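# The Cup Stop: A Report on One Fault and How Long We Blamed the Wrong Thing

Robotics Project II, Belcombe
October 5, 2026

## What we set out to do

Our project was supposed to be about stacking. Two arms, some plastic cups, and a short program called Pomport that decides which arm goes first. By August we had a plan, a schedule and a title slide. What we have now is a report about a stop that would not stop, so please forget the title slide.

## What happened

During a plain pick test, one arm lowered itself over a cup, closed its fingers, and kept closing. The cup folded. Pomport logged the grasp as "complete" and started the lift. One of us hit the software stop on the laptop. The arm finished the lift, paused as if to think about it, and then stopped.

No one was hurt, and hands were outside the tape line. The cup went in the trash. We wrote it up anyway, since an arm that obeys you a moment late is an arm that doesn't quite obey you.

## What we blamed first

We blamed the cups. They are soft and cheap, and they couldn't argue back. We spent most of a lab session squeezing them by hand and forming opinions about wall thickness.

Then we blamed the gripper fingers, which flex on purpose and so looked guilty. Swapping the left finger for the right one changed nothing except which of us had to find the hex key.

## What was wrong

There were two faults, and they covered for each other.

The first was the force limit. Our settings file had a value of 16 where the gripper driver expected a percentage of its full range. We had meant newtons. The driver doesn't read units, and it doesn't read comments either, where we had typed "newtons!!" in good faith. On our gripper, 16 percent is enough to flatten a picnic cup.

The second was worse. The stop button on our laptop screen sent its message into the same queue as the motion commands. If the arm had a lift waiting, the stop politely stood in line behind it. In our log from the bad run, the stop request is line 41, and the arm doesn't act on it until the lift is done. We had tested the button many times, always with the arm standing still, and it had passed every time. An arm that isn't moving is very good at stopping.

## What we changed

- The settings file now has the unit in the name of every value. It's ugly and it stays.
- Stop messages have their own channel, and Pomport empties the motion queue when one arrives.
- The hardware stop sits within reach of whoever is running the test. It was always wired in. It had also been under a backpack.
- Any change to the gripper code means a stop test in the middle of a move, with no one inside the tape line.

We repeated the pick test 10 times after the fix, sending a stop halfway down on each one. The arm halted every time before starting its next move. Ten is a small number, and the Stamatopoulos handbook we were assigned would like a bigger one. So would we, but the lab closes at night.

We also borrowed the checklist from the Bosen group, who share our bench hours and label their cables. Item one is "find the red button." We laughed at that and then added it to ours.

## Setup

Cups and grippers at the bench: 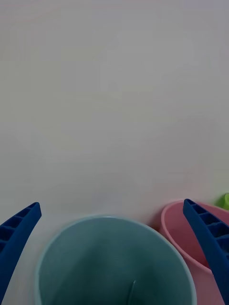
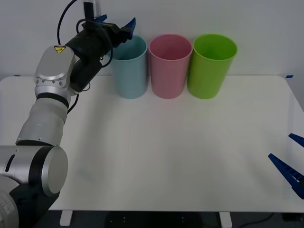
## One question from the review

**Why keep the on-screen stop at all, if the hardware one works?**

They do different jobs. The hardware stop cuts power to the motors and means a full restart, so people hesitate to use it for small things. The on-screen stop is for the small things, like a bad approach or a wrong target, and it leaves the arm powered and holding its position. If there is any doubt, or anyone is near the arm, use the hardware stop and put up with the restart.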